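주방용품 업체 비벨, 흰색 주걱 단종 방침 두 달 만에 철회

주방용품 업체 비벨(Bivel)이 지난 4월 발표했던 흰색 플라스틱 제품군의 단종 방침을 거둬들였다. 2019년 5월 회사 홈페이지에 오른 공지는 네 줄이었고, 그중 두 줄은 고객센터 운영 시간 안내였다.

비벨은 당초 흰색 주걱과 국자, 집게, 계량컵의 생산을 접고 그 자리를 '안개회색'과 '젖은 모래색'으로 채울 계획이었다. 당시 회사는 "흰색은 더 이상 오늘의 주방을 말해 주지 않는다"고 설명했다. 오늘의 주방이 무슨 말을 하고 있는지는 따로 밝히지 않았다.

반응은 회사의 예상과 달랐다. 발표 직후 고객 게시판에는 항의 글이 1,415건 올라왔다. 평소 이 게시판에서 가장 뜨거운 주제는 냄비 뚜껑 손잡이의 나사 규격이었다. 글의 상당수는 길었고, 일부는 대단히 길었다. 한 이용자는 흰색 주걱으로 밥을 푸면 밥알이 어디 붙었는지 보이지 않는다는 단점을 조목조목 적은 뒤, 그래도 계속 쓰겠다고 결론지었다. 또 다른 이용자는 김칫국물이 밴 주걱을 가리켜 "우리 집 연표"라고 썼다.

새 색상을 지지하는 글도 없지는 않았다. 다만 이들도 대체로 안개회색과 젖은 모래색을 구별하지 못했다. 두 색을 나란히 놓고 어느 쪽이 어느 쪽인지 묻는 글에는 답글이 길게 이어졌으나 결론은 나지 않았다. 회사 측 담당자도 답글을 달았다가 이튿날 정정했다.

시장조사 업체 스케미런스(Skemirance)는 그사이 보고서를 내고 "소비자는 무채색 안에서도 온도를 원한다"고 진단했다. 같은 업체의 지난해 보고서 제목은 '다시, 흰색'이었다. 스케미런스는 두 보고서 사이에 모순이 없다고 밝혔다. 작년의 흰색과 올해의 흰색은 다른 흰색이라는 것이다. 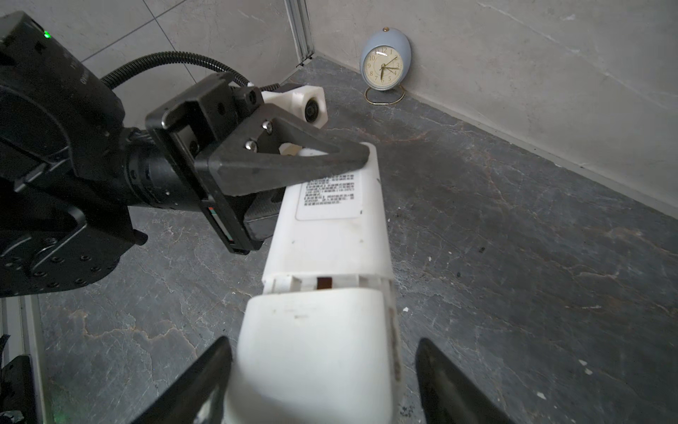

흰색 플라스틱 제품.

경쟁사는 재빨랐다. 피테로(Fitero)는 비벨의 단종 발표가 나온 그 주에 자사 흰색 제품에 '변함없는 흰색'이라는 스티커를 붙였다. 제품은 그대로였고 가격은 20퍼센트 올랐다. 피테로 관계자는 "스티커 비용만은 아니다"라고 했다. 무엇이 더 들었느냐는 물음에는 원자재와 환율, 브랜드 가치를 차례로 들었는데, 마지막 항목을 말할 때 목소리가 가장 컸다.

유통업계는 이번 소동을 반기는 눈치다. 전국에 매장 186곳을 둔 생활용품 체인 디마쿨랑안(Dimaculangan)은 단종 예고가 나오자 입구 매대에 흰색 제품을 쌓고 '마지막 기회'라는 팻말을 세웠다. 비벨이 방침을 철회한 뒤에도 팻말은 치우지 않았다. 체인 측은 "누구에게나 마지막 기회는 있다"면서 행사는 재고가 있는 동안 이어진다고 했다. 재고는 매주 들어온다.

사재기에 나섰던 소비자들은 다소 머쓱해졌다. 게시판에는 주걱을 한 상자 샀다며 환불이 되느냐는 문의가 이어지고 있다. 비벨은 포장을 뜯지 않은 제품에 한해 교환이 가능하다고 안내했다. 교환 대상은 안개회색과 젖은 모래색이다.

비벨이 색 때문에 곤욕을 치른 것은 처음이 아니다. 몇 해 전에는 도마를 '새벽 올리브'로 바꿨다가, 썰어 놓은 대파가 보이지 않는다는 불만에 반 년 만에 물러섰다. 그때 남은 도마는 사은품으로 나갔고, 아직도 나가고 있다. 회사는 당시의 교훈을 이번 기획에 충분히 반영했다고 밝힌 바 있다. 어떤 교훈이었는지는 발표 자료에 없다.

디자인 업계에서는 흰색이 주방에서 쉽게 밀려나지 않을 것이라는 관측이 우세하다. 한 생활용품 디자이너는 "흰색은 아무도 좋아한다고 말하지 않지만 없애면 다들 화를 내는 색"이라고 했다. 그는 지난 4월 비벨의 새 색상 발표회에서 축사를 했던 인물이기도 하다. 축사에서는 흰색의 시대가 저물었다고 했다.

새 색상 제품의 출시 일정은 그대로 유지된다. 비벨은 올가을 회색 계열 주걱을 흰색과 함께 진열할 예정이며, 매장 직원용 색상 구별 안내문도 준비하고 있다. 안내문은 흑백으로 인쇄된다.

흰색 제품의 가격은 당분간 동결된다. 당분간이 언제까지인지 묻자 회사는 홈페이지 공지를 참고해 달라고 했다. 공지에 관련 내용은 없으나, 고객센터 운영 시간은 확인할 수 있다.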